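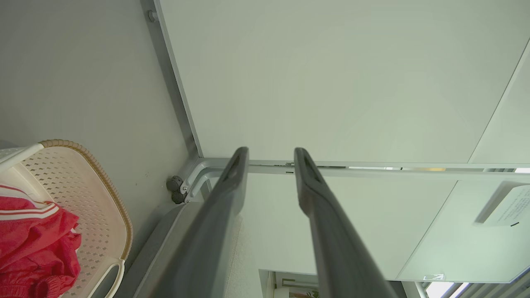 Our cell is called Jemon, for reasons lost with the graduates who named it, and our project was to keep it folding laundry for one term without it hurting itself. Calum Urquhart looked after the fingers and I looked after everything that Calum blamed on the fingers. The two long flat ones on the gripper are the pair we kept, with rounded tips and a small recess near each end. They were open with nothing between them, the pose we came to use for every check, and the red clothing with the white stripes was still in the basket. It spent much of the term there.

Setup

The old setup sheet ran to 16 steps, one of which was "adjust as needed." We got it down to 15 by deleting that one. The order matters: home the arm, open the gripper, check both fingertips for play, then run the wrist camera check. Do the camera check first and you will do it again after touching the fingers. We did it again for most of November.

The fault

After 689 grasps the left finger began closing late. Calum suspected the firmware. I suspected Calum. Ishbel Haldane, our supervisor, looked at it for less time than it takes to log in and asked when we had last tightened the mounting screws. The log had a column for this, and the column was very clean.

The repair

We took off both fingers, wiped the mounting faces, refitted them with thread locker and reset the zero position with the gripper fully closed. One screw went missing inside the wrist cover and had to be recovered with a magnet on a string — a tool now listed in our parts table under "precision." The job took an afternoon, most of it string.

Results

The cell finished the term at 2,373 grasps with no further late closing. Two dropped socks were put down to the socks. Screws are now checked every morning and the column has initials in it, mainly mine. The camera cable still rubs at the wrist joint, and we have left a spare in the drawer for the next group.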